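The throw pillow has had it too easy

Every April the furniture stores send me their catalogs, and every April the sofas are buried a little deeper. Vastow's cover model this year had six pillows on it and room for one thin adult. The cheapest pillow cost $290 for the pair.

I am told they "pull a room together." I have asked what the room was doing before and never gotten a straight reply. My neighbor Nicanor Segura spent $800 at Salcedo on pillows for a couch he had bought for its comfort, and now he moves them to the floor every night at 9 and back again every morning. He calls this decorating. I call it a second job.

I'll grant that color does something. A cream leather sofa can look like a waiting room, and one teal-blue cushion in the middle seat gives the eye a place to land. The light gray pillow at the side adds very little, and it won't be missed over a gray carpet either.
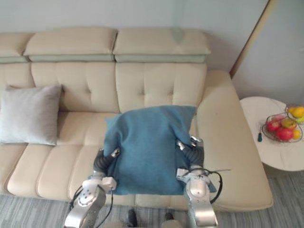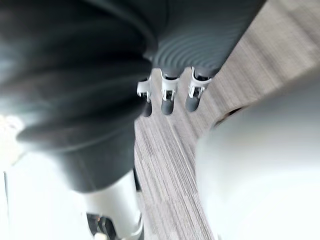

What about comfort?

The usual defense is support for the lower back. Fine, but a sofa that already has padded back cushions and headrests has made its own arrangements. Put a square pillow in front of all that and you sit closer to the edge, with less seat under your legs. Fatero sells a deeper sofa for $600 more, and I suspect half the buyers want the depth so they can fill it with pillows.

Keep one, in a color you like. Give the rest to the dog.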